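Drying knit work gloves on a wavy hanger: cuffs stay damp, fingers go stiff

Laundry & Fabric Care > Work clothing
Tags: gloves, drying, clothespins, knit cotton
3 answers

Question

I wash cream/white knit work gloves, the plain string type with a yellow stitched cuff edge. Wash is at 40 °C, normal spin, no softener. They go on plastic-coated wavy hangers, one clothespin per glove, gripping the cuff, fingers down. The hangers are on a wooden rack indoors.

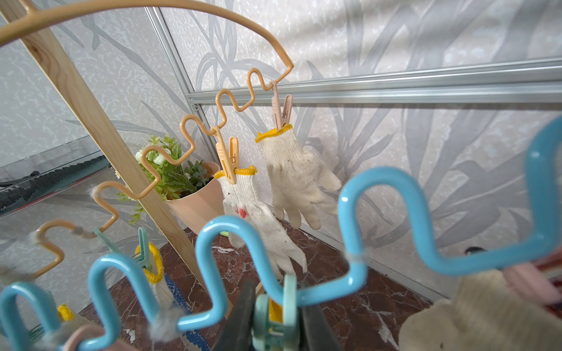
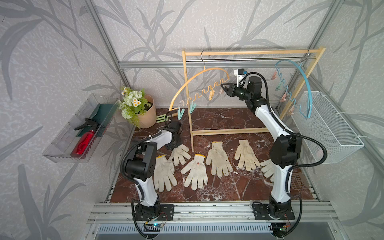 White knit gloves with yellow at the cuff, in both.

Two problems:

1. The cuff under the clothespin is still damp when the rest of the glove is dry. The elastic there is also starting to go wavy.
2. The fingertips dry stiff, and the gray smudges stay. One glove has a small red mark on the palm that has survived every wash so far.

Would it be better to hang them by the fingertips, or dry them flat? I would like to keep the wavy hangers if possible. I already have them, and the bends keep the clips from sliding together. Tumble drying is out. The last batch shrank a full size.

Asked by Gudik, April

Answer 1 (accepted)

Veikko Honkanen: Hang them by the tip of the middle finger, cuff down and open. Water in a knit glove runs to the lowest point. With the fingers down it collects in five closed ends that get almost no air. With the cuff down it collects at an open edge and evaporates from both faces. The clip then sits on a single layer of finger fabric, or near enough, and the elastic is not loaded while wet.

Procedure:

Turn the gloves inside out before the wash, not after. Pull each finger fully through.
Spin twice. The second spin removes more water than another few hours on the rack.
Shake each glove hard, holding the cuff, so the fingers open.
Clip at the fingertip, one glove to every second bend. If adjacent gloves touch, they dry as one thick piece.
When the cuffs are dry to the touch, flex the fingers by hand. Stiffness is mostly detergent residue and hard water. If it persists, cut the detergent dose by half and add a rinse.

Flat drying works but takes longer, and the side underneath needs turning. Use a mesh surface. On a solid surface the lower side stays wet. I would only do it for gloves that have already stretched.

Wipe down the hangers as well. Lint collects in the bends of coated wire and transfers to wet knit.

On the gray: if it is graphite or metal dust it will not come out completely at any temperature. Pretreat with dish soap, leave it for an hour, then wash. For the red mark it depends what it is. Paint marker will need solvent. Blood needs cold water and an enzyme detergent before any warm wash, and after repeated warm washes it may be permanent.

Comments on answer 1

Gudik: Did the second spin and the fingertip clip. Cuffs dry overnight now. Red mark unchanged, no idea what it is.

Skimier: The clip leaves a dent in the fingertip. Harmless, but it shows.

Answer 2

Valtonen: Wash them at 70 instead of 40 if they are pure cotton and the label allows it. Check first, many string gloves are a cotton/polyester blend and the elastic in the cuff does not like heat. Expect some shrinkage, so try one pair. I would not bother with bleach on gray work gloves, it weakens the yarn and yellow edging can fade.

Answer 3

Nania: just buy new ones, they are cheap in packs

Comment on answer 3

Gudik: Not what I asked. A pair lasts me a lot more than 3 washes.

Viewed 1,474 times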